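Home Robot Arm Build, Handout 4
Picking from a tray at the counter
Course notes by Araceli Bautista, Flutdale Shared Workshop

By this point your arm should be bolted to its mount, the gripper should open and close on command, and you should have finished the joint calibration in Handout 3. If any joint still drifts when the arm is holding still, fix that first. Nothing below will work on a drifting arm.

This handout covers the two camera views, the tray, and the first set of picks. 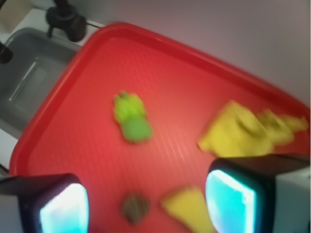
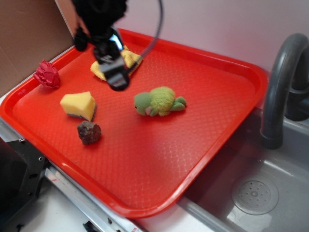 Figure 4.1. Red tray on a white counter next to the sink. First the wrist camera view, then the fixed camera view with the gripper down on the yellow cloth.

1. What each camera is for

The fixed camera finds things. It sees the tray and the arm together, and its position never changes, so one calibration lasts until somebody bumps the stand. The wrist camera is for the last part of the approach, when the arm itself covers the object in the fixed view. In the second picture the gripper hides much of the cloth, and the fixed camera can't tell you where the fingers are relative to the folds.

The wrist view smears when the arm moves. The first picture is a fair example: the larger yellow object near the upper right has no edge you could trust. Put a stop in the motion plan before each wrist reading. In class we use 400 ms between the end of the move and the grab. Shorter may work on a stiff arm.

2. Setting up the tray

Use a tray with a raised rim, in one strong color that none of your main objects share. Red against green and yellow separates easily. Red against red does not. The small crumpled red object by the rim in the fixed view is a hard case on a red tray, and you should leave anything like it out until the other picks are reliable.

The tray can sit at an angle to the counter. Do not square it up by hand each time. Mark its corners, measure the rotation once, and enter it in the config file as tray_angle. Glossy or textured trays pick up light – check for bright patches on the tray floor before you set your thresholds.

Working next to a sink adds one rule. Set the software boundary at the tray rim on the sink side, and test it with the gripper empty. The faucet counts as an obstacle and goes in the collision model as a plain box, with 30 mm of clearance all round.

3. Order of picks

Start with the sponge wedge. It gives a little under the fingers and forgives a bad angle. Next the plush turtle, gripped across the body and not by a limb. Then the rock, which is lumpy and will roll or slip if the fingers close off center. Cloth comes last.

For cloth, the fingers go down open, press lightly, and then close. Lower the speed for the final 7 mm. If your motor current climbs before contact, the height offset is wrong.

4. Log sheet

Write down object, start position, grip width and result for each attempt. Evdokia Papadakis ran 178 attempts on her build in July and found that most of her misses came from one bad wrist offset, which she could only see by sorting the sheet by start position. Plan on about an hour for a first session.

Before the next meeting: finish the sponge and turtle picks, and bring your log and config file. Handout 5 covers placing.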